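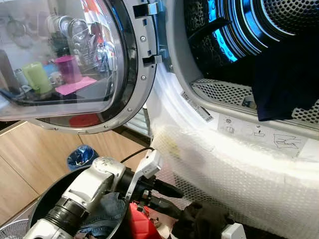

4.2 Unloading the dryer

Of the 10 chores in our Trondidness test list, unloading the dryer is the one we were most eager to run, and it turned out to be the richest. Folding gets most of the attention in work on robots and clothing, but a shirt has to reach the table before anything can fold it. We wanted to know how much of that earlier step a machine can do today, in a home that has not been tidied for its benefit.

The chore has a simple goal: everything in the drum ends up in the basket, and the floor stays clear. We ran it in 6 homes with the Flirko controller, using the same settings throughout. The dryer door was already open at the start of each run. Opening and closing doors is scored as a chore of its own (Section 4.5).

Figure 2 gives a good sense of the working space. A dark garment hangs over the lower lip of the opening, and the arm has to work in front of the appliance with the open door overhead and a round black basket below. The window in the door is a challenge for perception, too. The kitchen counter shows up in it, lime-green pitcher and all, mixed with reflections, and an early version of our segmentation model was quite happy to propose grasps on objects of this kind. Masking the door region removed most of these false targets. The shiny ridges in the drum are harder to deal with, and we still see depth errors there.

Dark clothing was the second surprise. A navy or black item against a shadowed drum gives the cameras very little to go on, and the black fingers of the gripper do not help. We had expected small items such as socks to cause the most trouble. In practice, large dark garments took longer, mainly when one sleeve or leg was still caught behind a drum paddle. The controller now pulls a short way, checks the load on the wrist, and regrasps if the load climbs.

Can a machine do this chore yet? For a mixed load, with a person nearby, we think the answer is very nearly yes, and we find that exciting! The arm emptied the drum completely in more than 6 out of every 10 runs. The remaining runs mostly ended with one item left at the back, beyond comfortable reach. Speed is still well short of a person's, and we made no attempt to tune for it.

Figure 2. Dryer unloading with the arm at the open appliance.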